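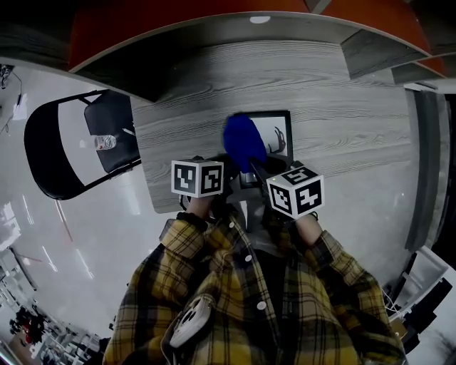 Ticket: marco pequeño, velo blanquecino en el cristal
Abierto por: Nurhan Sarıgül
Asignado a: Su-bin Ji
Estado: abierto, pendiente de recambio
Prioridad: media

09:20 Nurhan
Buenas. Lámina del dibujo tipo cornamenta, marco negro fino, fondo blanco. Al limpiarlo queda como un velo, se ve sobre todo en el fondo blanco. De frente casi nada, de lado muchísimo. Paño azul del cajón y spray Drallora. Es de los que van a Lirkcombe, son 20 en total y no quiero seguir con el resto hasta saber qué pasa.

09:35 Su-bin
Cuánto spray? Directo al marco o al paño?

09:41 Nurhan
Directo. 2 pulsaciones.

09:44 Su-bin
Al paño siempre, porfa. Directo se mete por el canto y luego mancha el paspartú. Prueba: paño seco, marco plano en la mesa, sin apretar en el centro. De un lado a otro, nada de círculos.

10:10 Nurhan
Hecho. Mejora algo pero sigue. Ahora ademas suelta pelusilla azul en la esquina.

10:15 Su-bin
El paño es nuevo? Se lavó con suavizante?

10:22 Nurhan
Ni idea, pregunto a Ghazala.

10:50 Ghazala Pirzada
Los lavé yo con lo demás, sí, con suavizante. No sabía que no se podía. Perdón!!

10:53 Su-bin
Vale, pues casi seguro es eso. El suavizante deja película y el paño la va repartiendo. Los de ese lavado, fuera. Relavar a 20 grados, jabón neutro y sin suavizante, secar al aire.

11:30 Nurhan
Probado con uno sin estrenar del paquete Koo + agua destilada. Velo fuera en casi todo. Queda una marca abajo a la izquierda, no sale. Por dentro??

11:38 Su-bin
Puede ser. Es cristal o metacrilato?

11:46 Nurhan
Metacrilato segun la hoja de Warnasus.

11:49 Su-bin
Entonces no frotes más, se raya. Y el Drallora tampoco, lleva alcohol. Déjalo boca arriba y apartado, no lo abras todavia.

12:05 Su-bin
Pedida plancha de recambio, ref. 300. Avisan cuando salga. Nurhan, sigue con los demás: paño nuevo, agua destilada, nada mas. Si ves velo en otro lo apuntas aqui, no abras ticket aparte.

12:07 Nurhan
Ok. Quedan pocos paños nuevos, hay que pedir.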